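Fekascombe Centre to open its main hall for community bookings

March 26, 2019

The Fekascombe Centre will take community bookings for its main hall from April, operator Nallex announced today. The hall has been available only to tenants of the building until now.

Community groups will pay $13 an hour for daytime use, with a refundable bond of $200. Commercial hirers will be quoted separately. The minimum booking is two hours and the hall must be cleared by 10 pm.

"We get calls every week from clubs and small businesses looking for a large room near the town centre," said Reiko Oda, bookings manager at Nallex. "They can now reserve it the same way our tenants do."

Catering is not included. Hirers may bring their own food or order through Temell, the café on the ground floor, which asks for 5 days' notice.

The hall suits talks, workshops and product demonstrations, and hirers will have use of the building's wireless network. It is a tall, bright space with a projector mounted on the white ceiling, and a mezzanine with black metal railings wraps around the upper level – one section of the railing is curved. Access to the mezzanine can be arranged when booking.

Media contact: Jasper Segers, Nallex

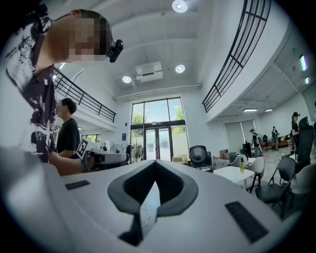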